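FOR IMMEDIATE RELEASE

Unora Lab Teaches Robot Arms to Follow Plain-English Pushing Instructions, and to Recover When a Block Slides the Wrong Way

JOLLHAM, Jan 18, 2025 - Researchers at Unora, the robot learning lab in Jollham, have released a new training method that helps a robot arm rearrange small objects on a tabletop by following spoken or typed directions, including directions that change while the arm is already moving. The method, called Lucero, completed 79 percent of long, multi-step instructions in the lab's own tests. The best earlier method the team tried on the same setup finished 68 percent.

That is a jump the lab is very happy with, and the full paper, the training code and the recorded sessions are all being made available to other researchers at no charge starting today.

The task sounds like something out of a kindergarten classroom. A robot gets a board with a few colored blocks on it and an instruction such as "push the green star next to the blue cube" or "put the yellow pieces together." The arm has no fingers and can't pick anything up. All it has is a straight rod, and everything it does, it does by nudging.

Pushing turns out to be a wonderful problem for robot learning (and a humbling one!). A block that is held in a grip goes where the grip goes. A block that is pushed spins, drifts, catches on a neighbor and stops a little to the side of where anyone wanted it. The shape matters a great deal. A cylinder rolls its way around the tip of the rod if the contact is even slightly off center, a cube prefers to travel square to one of its faces, and a star can hook the rod between two of its points and come along for the ride, which is handy right up until the arm wants to let go of it.

People deal with all of this without thinking. They push, look, shift over a little and push again. Lucero is an attempt to get a learning system to pick up that same habit from recordings of people doing it.

How the method works

Most systems of this kind learn by imitation. An operator steers the arm through a task, the recording is paired with a written instruction, and the system learns to produce similar motions when it sees a similar board and reads similar words. The Unora team started there as well, with sessions collected by operators who steered the arm by hand controller while looking at the board.

The new part is in what happened to the recordings afterward. In the usual approach, one session gets one instruction, the one the operator was given at the start. Lucero goes back through each session and breaks it into short overlapping stretches, and each stretch gets its own description of what changed on the board while it lasted. A session that began as "line up the red pieces" might contain a stretch where the rod circles behind the star, another where the star moves left, and another where it bumps the cylinder and the operator goes around to fix it.

Those fixes are the heart of the paper. Earlier methods tended to throw out sessions with clumsy moments in them, on the theory that a robot should learn only from good examples. Lucero keeps them. A stretch in which a block ends up somewhere it shouldn't be is followed by a stretch in which a person sorts it out, and the second one teaches the arm something it would never learn from a perfect run. The team calls these stretches "returns," and the training gives them extra weight. 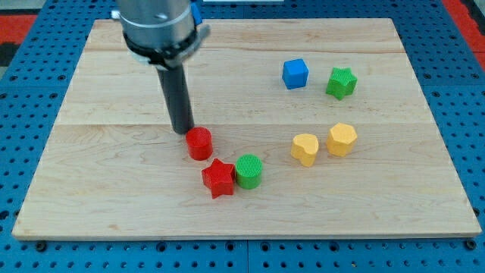 Arnov, whose group has been testing an early copy of the code on its own arm, said the returns made the biggest difference on crowded boards, where one careless nudge can undo the last three good ones, and added that the first thing worth trying next is a board with taller, lighter pieces that can tip over.

The Unora team agrees, and pieces that tip are on the list for the next round of work.

There is also a second component, a small planning step that runs alongside the motion system. It reads the instruction, looks at the board and suggests which piece should move first. On short instructions the planner hardly matters. On long ones, such as making a curve out of every piece on the board, it keeps the arm from boxing itself in by parking one block right where the rod needs to pass to reach another. With the planner switched off, the score on long instructions fell from 79 percent to 72 percent. So most of the gain over the earlier method disappears without it, and the team was surprised by how much work such a small addition was doing.

What was tested

Each trial began with the pieces scattered over the board in a fresh arrangement. The set used cubes, cylinders, stars, hearts and octagons in a handful of solid colors, so that an instruction could name a piece by color, by shape or by both. This makes for some nicely tricky language. "The star" is a perfectly clear request when there is one star on the board and a confusing one when there are 2 in different colors. When a request was unclear, the system was allowed to choose either piece, and the trial was scored on whether it stuck with its choice to the end.

Instructions came in two groups. Short ones asked for a single change, for example moving one block toward another or away from an edge. Long ones asked for an arrangement of several pieces, and all of the scores in this release come from that group. A trial counted as complete only when every named piece was where the instruction said it should be and the rod had backed away from the blocks.

In a separate set of trials, a person gave new directions partway through: a little to the left, go around the heart, leave that one alone. The arm doesn't stop to start over when this happens. It folds the new words into what it is already doing, and watching it swing around a block in response to a casual remark has been a favorite part of every lab visit so far. These interrupted trials were judged by the operators and were not turned into a percentage, and the paper describes them as early results.

Where it still struggles

The paper includes a long section on failures, with recordings. The most common trouble comes at the edges of the board, where there isn't room for the rod to get behind a block and push it back toward the middle. The system will often try the same approach several times before it finds a diagonal push that works, and sometimes it runs out of time first.

Pieces that touch each other are another weak spot. Separating a star from a cylinder takes a small, sideways flick that appears only rarely in the recordings, and the arm tends to move both pieces together. More sessions of exactly that kind are being collected now.

The method has also been tried on only one size of board and one style of arm at Unora. How well it carries over to different equipment is an open question, and one the lab would love to have help with. Results from other groups, good or bad, are welcome and will be linked from the project page with the permission of the people who sent them.

What comes next

An updated version of the code is planned for April. It will include the edge-of-board sessions now being recorded, a simpler way to add new shapes and a tool for writing descriptions of short stretches, which at the moment is the slowest part of the whole process. The team also plans to try instructions given in more than one language within the same session.

Availability

The Lucero paper, training code and recorded sessions can be downloaded from the Unora project page. The release includes the cutting pattern for the blocks, a setup guide for the board and the complete list of test instructions, so that other labs can run the same trials and compare scores directly. The planner is packaged separately and can be used with other motion systems.

About Unora

Unora is a robot learning lab based in Jollham. Its work centers on tabletop manipulation, language instructions and learning from recorded human control.

Media contact: Unora Press Office, Jollham. Requests for lab visits, recordings and interviews can be sent through the contact form on the project page.

###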